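Sorting out the misses: a conversation with Lorenz Fuchs

Lorenz Fuchs runs the picking cell at Raltdale, where a robot arm spends most of its day moving small objects from one bin to another. The purpose is to produce examples for a grasping model the group calls Sirkar. Fuchs has been on the project since the first bins were bolted down, and he spoke with us between two collection runs in December.

He started with what counts as an example. "It's one try," he said. "The arm goes in, closes on something, lifts, and we log what the cameras and the joints saw the whole way. Then there's a label, held or not held. That's one row."

A full shift gives the group 900 tries if nothing jams. Most shifts have something jam. Fuchs said cables are the usual cause, and after that an object that has worked its way into a corner where the fingers can't get around it.

For the first weeks the team threw out every failed grasp. Fuchs calls that the biggest mistake they made. "We had a pile of successes and the model thought everything was easy. It would go for the edge of a stapler with full confidence." They now keep the misses and aim for a mix in which 40 percent of the tries fail. When the model gets better and the share drops, they change the objects.

Picking the objects is mostly the work of Zihan Liang, who joined us partway through. Liang keeps 80 items on a shelf and rotates them through the bin a few at a time. They come from office supply stores, toy aisles and kitchen drawers.

"I want things that go wrong in different ways," Liang said. "A cup is hollow, so you can grab the rim or the side, and the depth reading on clear plastic is bad. A toy brick is easy until it's up against the wall. A stapler is long, and if you take it by one end it swings."

Early on Liang tried filling the bin to the top. The labels became hard to trust, as the gripper would drag up two objects and nobody had decided what to call that. There is a third label for it now. The bins are kept fairly sparse while the model is young, and Liang plans a crowded set for the spring.

Asked how much of the work still needs a person, Fuchs said more than visitors expect. Someone has to free stuck objects, swap the set and check a sample of the labels by hand. The check covers 20 tries from each shift. If two or more are wrong, the whole shift gets looked at again.

"The labels come from the finger position," he said. "Fingers all the way closed, it's empty. That works for a block. It doesn't work for anything thin."

Liang would like to weigh the bin before and after each try. Fuchs is in favor but wants the current set finished first, so that the old rows and the new ones can be compared on the same objects.
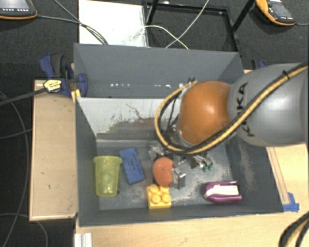

What comes next

The group will move to a second gripper early in the year and repeat part of the collection with it. Fuchs doesn't expect the old examples to carry over cleanly. "Some of it will. Where to aim, probably. How hard to close, I doubt it."

Liang is writing up the object list so that other groups can buy the same things. A few items have already gone out of production, and those will be dropped.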